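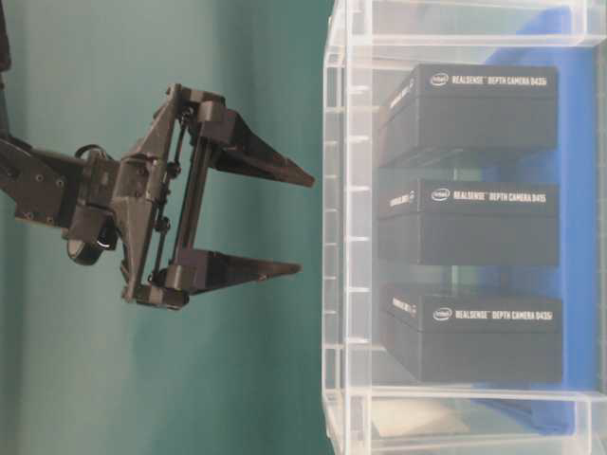

Fig. 1. Gripper fingers and transparent acrylic bin.

Unit 4: Light at Plastic Surfaces - Gloss, Haze and Edge Brightness
Course notes, Materials for Interiors. R. Olaniyan. Revised 8 August 2026.

4.1 Surface reflection
When light passes from air into a clear plastic, a small part is reflected at the boundary and the rest goes in. The size of the reflected part depends on the refractive index of the plastic and on the angle of arrival. For acrylic (index 1.49) at normal incidence it is close to 4 per cent per face, so a sheet with two clean faces passes 92 per cent. At grazing angles the reflected part rises steeply. Students often forget the second face; please include it in all worksheet answers.

4.2 Gloss and haze
Gloss is measured as light returned at the mirror angle. Haze is measured in transmission, as the share of light scattered by more than 2.5 degrees from the straight path. The two are separate quantities and must be reported separately. A sheet can be glossy on both faces and still hazy from fillers within.
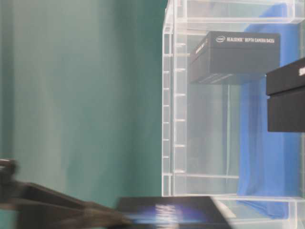 Scratches raise haze first and lower gloss later. In the Onham wear series, samples were rubbed for 2,000 cycles with a dry felt pad. Gloss at 60 degrees fell from 79 to 68 units. The readings are in Table 4, with the raw data in folder 2,455 of the Stutlow archive (ask O. Ugwu for access).

4.3 Edge brightness
Light that enters a sheet through one edge, or is scattered inside it, may strike the faces at more than the critical angle. For acrylic in air this is 42 degrees from the normal. Such light is held in by total internal reflection and travels until it meets an edge or a flaw. 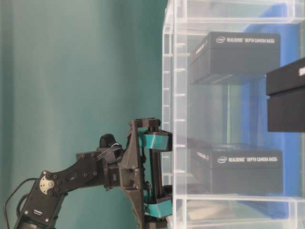
Matt dark plastics behave differently. Most of the light that enters is absorbed near the surface, and the little that returns is spread over a wide range of angles. Metal has no such losses: it reflects strongly at the surface, and small parts stand out against dark plastic even in soft light, as the round silver disc does on the black arm in the third figure. Gloss readings for metals may therefore exceed 100 units, the value fixed by the black glass standard - this is not an instrument fault.

Reading for next session: Quartey notes, section 2. Bring the completed worksheet for 4.1.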